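Small Parts Gripper Comparison - README

Maintained by Felista Mushi and Doğukan Akgül. Last changed in August.

What is in this package

The package contains the recordings and the result tables from our comparison of 2 parallel grippers on small electromechanical parts. The first gripper is the Plillon, with flat plate fingers. The second is the Midivau, with narrower fingers and a soft pad. Both were mounted on the same arm and driven by the same controller, so the differences you find in the tables should come from the fingers and from the closing behavior, and only in small part from the arm motion.

There are 600 grasp attempts in total. Of these, 377 are marked as clean. Please read the part about labels before you use this number in your own work, as our meaning of "clean" is more strict than what is usual in similar sets.

Why small parts

Most of the tests we found in the beginning used boxes, cups and fruit. At the Flemesik lab we needed to know something different: can a cheap gripper pick up a part which has a spring on the outside, a cable on one end and a weight that is not in the middle? Korkor Opoku collected the part list from the repair bench, and we kept it almost as she wrote it. It has relays, solenoids, small motors, terminal blocks and micro switches.

Folder layout

attempts/ - one folder for each attempt, with the wrist camera video, the finger position log and the motor current log
parts/ - the part list with weight and size, as measured on our scale
tables/ - result tables, one for each gripper and one joined
calib/ - camera calibration and the offset between camera and fingers
notes/ - operator notes, in free text, not corrected for spelling

The folder names inside attempts/ start with PL or MI, for the gripper. After this comes the part code and then a running number. The running number has gaps. We removed the attempts where the controller lost connection before the fingers moved, and we did not number again after that.

How the attempts were made

The operator drives the arm by hand controller to a position above the part, chooses the finger angle, goes down and closes. The closing itself is done by the controller with a fixed current limit. The operator then lifts, holds still, and places the part on the table again. We did not use any automatic grasp planning. Kwadwo Sarpong and Yaa Arthur were the operators, and the column "operator" in the tables has their initials.

Parts were put on the table in groups, often several of the same type together. It makes the approach harder, and this was our wish. A gripper that works only with one part in the middle of an empty table is not much use to our bench.

Labels

clean - part was lifted, held without visible turning between the fingers, and placed
turned - part was lifted but rotated in the grip
pushed - fingers moved the part away before they closed on it
lost - part fell during lift or hold
other - see notes/

Each attempt has been labeled by one person and checked by a second person. When they did not agree, the attempt got the lower label. A part that turned only a little is still "turned".

Solenoids

The push-pull solenoids deserve their own section, since most of the questions we receive are on them. The body is easy for both grippers. What makes trouble is everything that comes out of the body. If a finger closes on the plunger, the plunger can slide, and the spring can give the part a small kick.

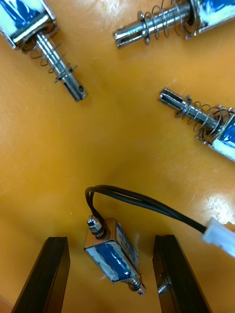

For the Plillon we tell operators to close on the metal body and to keep the cable outside of the fingers. The plates are thick, so they need free space on both sides, and with neighbors close to the part it is sometimes better to come from another angle than to force it. The Midivau needs less space but it lets the heavier bodies turn more often. We do not have one winner for this part type - it depends on how crowded the table is.

A cable with a connector pulls on the part during the lift. We did not fix or cut any cables. If you want to leave these attempts out, filter on the column "cable" in parts/.

Known problems

Glossy table. The lamps give bright reflections in the wrist video, and in some attempts the reflection is near the part. Depth from a single view is not reliable there. We tried a matte sheet for a short time, but small parts moved on it differently, so we went back.

Current log. On the Midivau the log starts a little late. The script fix_start.py in tables/ corrects this, and the joined table is already corrected.

Finger wear. The Midivau pads were changed 2 times. The change is written in notes/ but it is not a column in the tables.

Use and contact

You may use the data for research and teaching. Please write "Owusu small parts set" as the source, which is the name of the project. If you find a wrong label, send the attempt folder name to Doğukan Akgül, and it will be checked again before the next version.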